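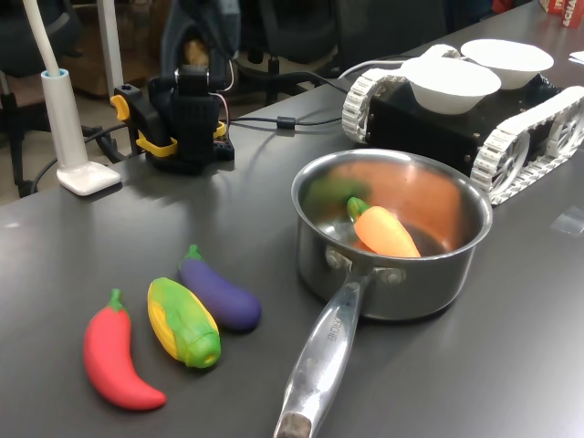 Toy vegetables

Toy vegetables are child-sized or life-sized copies of garden produce made for pretend cooking, sorting games and play shops. They belong to the larger family of play food, and they are among its brightest and best-loved members!

Favorite kinds

Carrots, corn, eggplants and chili peppers turn up again and again, and it's easy to see why. Each has a color and outline that a small child can recognize right across a room — orange, yellow, purple, red — and the leafy tops and stems make wonderful handles for little fingers. Corn is a special treat for toy makers, who can show the rows of kernels peeking out of a green husk.

Materials

Play vegetables are made in wood, felt, cloth and plastic. Plastic holds fine detail well and wipes clean with a damp cloth. Some versions come in halves that can be "sliced" with a blunt toy knife.

In play

Many families skip the toy stove and bring out a real saucepan, which makes a splendid clatter when a carrot drops in. The Pletdale Toy Library, started in 2000 by Demetrius Baptiste, lends play food in sets of 25 pieces, and its soup-making afternoon every February is a local favorite.

See also: Play kitchen; Toy library; Pretend play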